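Deductible after a fake fender bender?

brakelight_40
My insurer, Kesex, says the guy who stopped short on me was probably staging it. They still want my 1000 deductible up front!

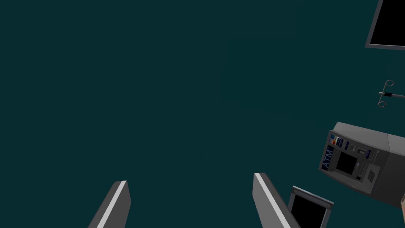
moss_pocket
Fight it, and get everything in writing. I kept my whole claim on a little screen, like the small tilted one down at the bottom there, and it saved me when Kesex "lost" my statement.

tollroad
Disagree. Pay it, get the car fixed, let them chase him. Mine came back in 60 days. 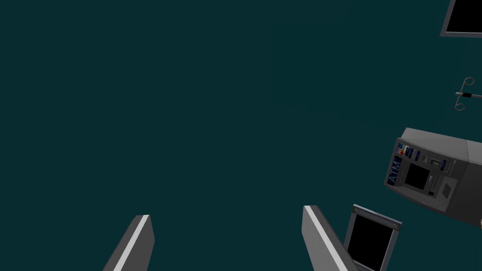

And I had no dashcam, just a police report from Bistby.

brakelight_40
Lucky you lol. I'm at more than 30 already and they won't even call me back.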